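Tuesday, June 18, 2024

Hi Kenneth,

You asked for something shorter and less like homework than our spring report, so I'm writing this one the way I'd tell it to you over coffee. It covers the Sandside robotics club's second stretch on the Grevine grant, and I think we're in pretty good shape!

## The sorting project

When we last talked, the kids had a robot that could wave and not a whole lot else. They've since moved on to the sorting cell, which lives entirely in simulation for now (our real budget would cover maybe one roller). They named the practice warehouse Ignacio, after a vote I stayed out of. It has crossing conveyors, pink bins, blue posts, yellow upper walls and a robot standing right in the middle of it all. The younger group spent most of their time on arm poses, checking that the joints stay clear of the conveyors and the crates before anyone asks the hands to do anything clever.
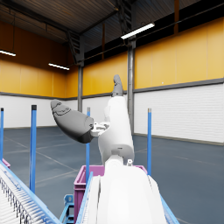
## Picking things up

The older group has the harder job. The robot has to find an item on the rollers, get a hand to it and put it in the right bin. We're sticking to one item at a time, because the runs with a pile of stuff on the belts were a mess and the kids couldn't tell which bug they were chasing.

They've logged 2,093 attempts so far, a lot of them overnight on the lab computers. Over the last 200 the pick rate was roughly 70 percent, up from so low in the spring that I left it out of the report (sorry). Most of the misses come from the thumb closing late. Two of the students rewrote the timing last week and I'm hopeful, but I don't want to promise you a number yet.

The bottle is the item they practice with most, and also the one they complain about most - it's small, and if the wrist comes in at a bad angle the fingers just push it along.
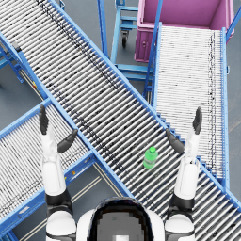

*Both hands out over the conveyors, with the green bottle lying on the rollers.*

## Money and time

We're under on software and over on computer time, and the two pretty much cancel out. I'd like to move what's left of the travel line into a second graphics card, if you're OK with that. The students wrote their own scoring program, called Genau, so we dropped the one we were going to pay for.

We lost a couple of sessions to exams and one to a power outage, so the bin placement tests slid. I've moved them to August. The demo for families goes right after that, and you're very welcome to come!

## What I need from you

- A yes or no on the graphics card
- The new form for the fall renewal - the link I have is dead
- A good day for you to call in and meet the older group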